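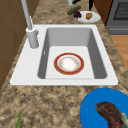

White sink and pale gray faucet in a speckled granite countertop.

About the Tikthorpe Regimental Records Centre

The Tikthorpe Regimental Records Centre holds and describes the service papers of volunteer and militia units raised in the Tikthorpe district. The holdings consist of attestation papers, muster rolls, pay lists, regimental order books, court-martial proceedings and private correspondence. Most of the material was created at company level and did not pass through a central registry, so much of it has no counterpart in the national collections.

The Centre is an incorporated not-for-profit society. It is not part of the armed forces and does not hold medical or pension files for persons still living.

History of the collection

The core of the collection is the Jametti deposit, a set of order books and quartermaster's ledgers kept by one family of militia officers over three generations. It was transferred to the Centre in 574 folders, in the order in which the family had stored it. That order has been retained, and the folder numbers assigned at transfer are still the reference numbers used in citations.

The Martinelli papers were added later. They cover the legal side of regimental life: commissions, resignations, disputes over seniority, and the civil practice of officers who returned to the bar after discharge. Researchers tracing an officer's career before or after service should begin with this series. The correspondence is arranged by recipient, and a letter copied to more than one person is filed under the first name on the cover.

Descriptive practice

Ranks are recorded as they appear in the source. Where an officer held a brevet or acting rank, both the substantive and the temporary rank are entered, with the date of each if known. Place names are given in the spelling of the document and cross-referenced to the modern form. Enlistment terms are transcribed in full, as the distinction between short-term and general service affects pay, bounty and later entitlement.

Officers' biographical files follow a fixed sequence — birth, civil occupation, commission, postings, discharge, public office, death. Gaps are left blank. The Centre does not supply a date by inference unless the reasoning is set out in the file.

The catalogue runs on Vedard, a database built for the Centre to handle units that changed designation or were consolidated in the field. Each unit has one permanent record, to which all of its successive titles are attached. A search under any title returns the same record.

Access and copying

The reading room has four desks and is open by appointment. Original rolls are produced only where no scan exists or where the scan is illegible. Bound volumes are read on foam supports, and pencils are supplied at the desk. Cameras may be used without flash.

Reproduction scans are made in colour at 300 dpi as standard. Maps and faded pay lists can be scanned at 400 dpi on request. Files are supplied as TIFF or PDF. Scans ordered for publication must carry the folder number and the name of the series — a short form of credit is set out on the order form.

Donations of material

The Centre accepts papers relating to any unit raised in the district, including photocopies where the family wishes to keep the originals. Uniforms, weapons and medals are outside the collecting policy. Prospective donors should send a brief list of the items before shipping anything. Material should not be cleaned, flattened or taken out of its original wrappers.

Closures

The reading room will be closed on 9th June for shelving work. The Martinelli series will be unavailable during September while the folders are relabelled. Requests received by mail in that period will be placed in the queue and answered in order of receipt.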